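The bench at the end of the racks

Apostolos Kontogiannis walks faster when he is about to show you something he likes. We had barely put our coats down at Sistier, the sorting and storage workshop he set up with Selina Bühler on the edge of Irberg, before he was off between the racks with one arm out, tapping the rims of the bins as he went.

"Blue, blue, blue," he said, very happily. "People ask if we got a discount. We didn't. I just can't stand a rack that looks like a fruit salad."

Sistier looks after toys and play-kitchen pieces for nurseries and toy libraries in the area. Mixed boxes come in, and sorted bins go out again. It sounds a modest sort of business, and the two of them would be the first to say so, but I have rarely spent a morning with people who had thought so hard about where things go. Kontogiannis spent 19 years in warehouses before this. Bühler ran a nursery kitchen. They met over a broken trolley and have been arguing about shelf heights ever since.

The racks are his department. They are steel, with uprights drilled all the way up so that a beam can be moved by a hole or two when the bins change, and he moves them often. "She goes home, I move a shelf," he told me. "She comes in at nine, she moves it back. But sometimes she leaves it! And then I know it was a good one." 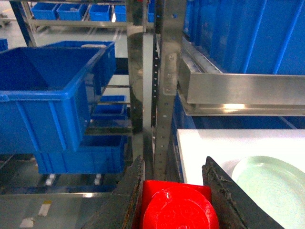 Blue bins on the racks at Sistier, with one of the drilled steel uprights.

He is fond of the gravity-flow rack in particular, the sort where the shelves slope and a bin slides forward when the one in front is taken away. He bought his from Pendov, second-hand, and drove it home in two trips with the beams sticking out of the back of the van. The principle is old and simple and he explained it to me with real delight, pushing an imaginary bin along with the flat of his hand. You fill from behind and you take from the front, so what has waited longest goes out first.

"In a warehouse it's for things with a date on them," he said. "Yoghurt. Here nothing goes off. But if you always take the newest box, the one at the back sits there for six months, and somewhere there is a nursery with no red bricks."

Had that happened?

"Once," said Bühler, who had come up behind us with the tea. "It was Matubbar. They were very nice about it."

Matubbar is the largest of the toy libraries they work with, and the one that got them started on plates. I should explain the plates, as they are what most visitors want to know about. The white table by the rack has coloured plates on it, plain things you might give a toddler for lunch, and they serve as sorting trays. A piece comes out of a bin, goes on a plate, gets looked at properly, and only then goes anywhere else.

"Before the plates we had everything straight on the table," Bühler said. "It's a lovely table but it is very flat and very white, and a thing with a round side will go exactly where it wants. I was on my knees under that rack every afternoon. Then I brought in plates from home, only to try it, and that was that."

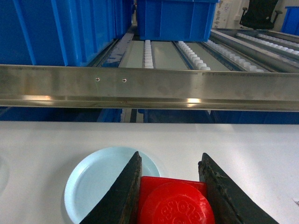
What the plates are for

I had assumed the colours were a code, and had even begun to work it out in my notebook. Bühler was kind about it. The colours mean very little. The pale green one and the light blue one are there so that two people can talk across the table without pointing. "Put it on the green" is quicker than "put it over there, no, there, by your elbow". When there is only one person working, the second plate is often left clear for anything they aren't sure of.

"That's the important one," she said. "If you haven't got a place for 'I don't know', then 'I don't know' goes in with the bricks. And then it's in with the bricks for ever."

Kontogiannis wanted more plates. He had drawn up a plan with nine of them, in rows, and he still has the drawing. Bühler let him set it out one evening after they had closed, and they tried it together with a box of mixed pieces. It was, by her account, like laying the table for a wedding. They spent all their time reaching. He went back to a couple of plates the following morning and says now that he prefers the bare table in between, as it gives the eye somewhere to rest.
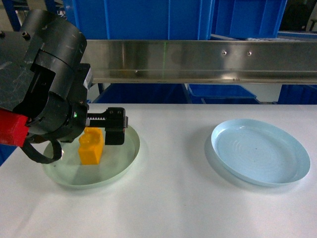

He is less relaxed about speed. In his old job everything was timed, and for the first few weeks he timed the sorting too, with a kitchen timer clipped to his belt. Bühler put up with it until September and then hid the timer in a bin. He found it almost at once (she had forgotten it ticked), but he took the hint.

"She was right," he said. "You go fast, you make mistakes, then you open every bin again. And it isn't so nice. I like to look at the pieces! A little yellow one, sitting on a green plate - it's a good colour, it makes you cheerful. In the warehouse I handled thousands of boxes and I never once saw what was in them."

I asked each of them, separately, for the best advice they could give somebody with a cupboard full of mixed toys and no rack at all. Kontogiannis said to buy one size of container and stick to it, even if it means some are half full. "Half full is fine. Half full means you can still find your hand." Bühler said to start with a plate, tip out less than you think you can manage, and finish it before you tip out any more. Neither of them mentioned labels, so I asked about those as well, and it set off a discussion that lasted until the tea was cold. He would label every bin on the front. She would rather people looked inside. At the moment they do it her way on the lower shelves and his way on the upper ones, where she can't see in.

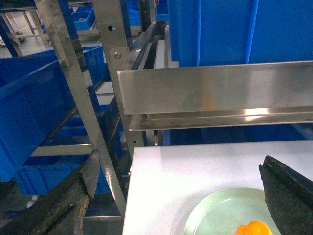
Next on the list

There is a plan for a second rack along the far wall. Kontogiannis has measured for it more than once and got a different answer each time, which he blames on the wall. Bühler would like a lower table first, so that children could come in with their nursery groups and sort a few pieces themselves. She has already tried it with five of them, standing on upturned crates, and talks about it with great warmth. They took it very seriously. One little girl refused to leave until her plate was clear.

"She had a system," Bühler said. "I asked her to explain it and she wouldn't tell me."

Kontogiannis, meanwhile, had wandered back to the rack and was looking at one of the beams with his head on one side. Bühler saw him doing it and put down her cup.

"Leave it where it is," she called across the room, and he lifted both hands in the air and came back to finish his tea.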